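Gamdale patch lands in August, and yes, the geese are back

The second free update for Gamdale arrives in August, and Cukley has finally said what's in it. The headline item is the Boonchu Pass, a new mountain region with 48 side quests, most of which seem to involve carrying something fragile up a hill for a person who could walk.

You also get three new weapons. The Turnip Mortar does what you'd guess. The Apology Bell stuns every enemy in earshot, then makes them walk over and stand very close to you. The third is a sock with a rock in it, and lead designer Haiyan Zheng says it has the best damage in the game, so there go my 600 hours of sword upgrades.

The geese, removed after launch for "pathing reasons," return as mounts. They cannot be steered. Zheng calls this a feature and I have decided to believe her.

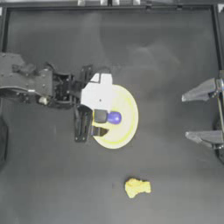 Black arm, white gripper, gray work surface.

Anyone who bought the Early Harvest edition gets the Mayor of Hikadcombe outfit at no charge: a sash, a hat, and a dog that follows you around looking disappointed. Everybody else can buy it in the town shop for 1000 turnip coins, or about two evenings of fishing if you're good at the fishing. I am not good at the fishing.

On the fixes side, the inventory now remembers how you sorted it. Co-op partners no longer fall through the bridge at Hikadcombe, though they can still be pushed off it. The tavern song has a second verse, written and sung by audio lead Montri Phuthong, and the volume slider in the tavern now goes all the way to zero.

Old saves will carry over. Cukley still suggests making a backup before you install, and you should do that even if you never do that. Usa Noiphan will have our full review of the Boonchu Pass in the next issue, assuming she can get off the goose.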